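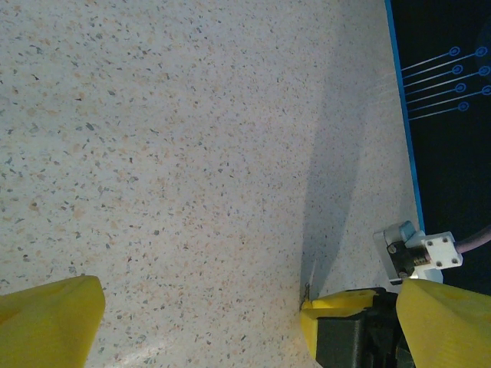
Gratau gripper kit: frequently asked questions
Last updated 23 July 2020

Ordering and prices

What comes in the kit?
One gripper with two yellow plastic fingers, the wrist camera and its holder, the cables, a bag of screws and a printed guide. The arm is sold separately. If you already have an arm, check the fit with us before you order.

How much does it cost?
The kit is £549 including VAT. Schools and colleges ordering on an official purchase order pay £493. Delivery within the UK is included in both prices.

Do you ship outside the UK?
Yes, through our distributor Masilela. They set their own prices and handle customs paperwork, so please ask them for a quote directly.

Is it available ready built?
Yes. Building and testing adds £44. Allow an extra week.

Fitting and set-up

Which arms does it fit?
The Rollura desktop arm, both versions. Anything else needs an adapter plate. We have drawings for a few common arms and can send them on request, but we don't make the plates ourselves.

How long does it take to build?
Most people finish in an afternoon. You need a small cross-head screwdriver and a 2 mm hex key, neither of which is supplied.

Do I need to calibrate the camera?
Yes, once after building and again if you take the holder off. The routine is under Tools in the software and takes a few minutes. Keep the lighting steady while it runs. A strong shadow falling across the work surface can throw the result out, and so can a window behind the arm.

Does the surface matter?
Matt surfaces are easiest. Patterned ones are fine for gripping, but small parts are harder for the camera to pick out against flecks or a busy grain. If you get false detections, put down a sheet of plain card and try again. Glass is not recommended.

In use

What can it pick up?
Objects up to 42 mm across that will stand a light squeeze. Blocks, bottle caps, pens and small boxes all work well. Very thin things lying flat, such as loose wire, paper or coins, are difficult - the fingers tend to slide over them.

Can I change the fingers?
Yes. Each one is held by two screws. Spares are sold in pairs, and the drawing files are on the downloads page if you want to print your own.

The gripper closes but stops short. What is wrong?
Usually the zero position has been lost. Open the gripper fully, switch off, wait ten seconds and switch on again. If it still stops short, run the finger test and send us the log.

Is there a cable length limit?
Please use the camera cable supplied. Leave enough slack for the wrist to turn the whole way without pulling on it.

Returns and support

What is the guarantee?
Two years on the motor and camera. Fingers count as wearing parts and aren't covered. Kits bought before January came with one year, and that still applies to them.

Can I return a kit I have started building?
Yes, within 30 days, if nothing is glued, drilled or missing.

Who do I contact?
Hatem Lahlou looks after support at our Callumwood workshop. Use the contact form and include your serial number, which is on the label inside the box lid.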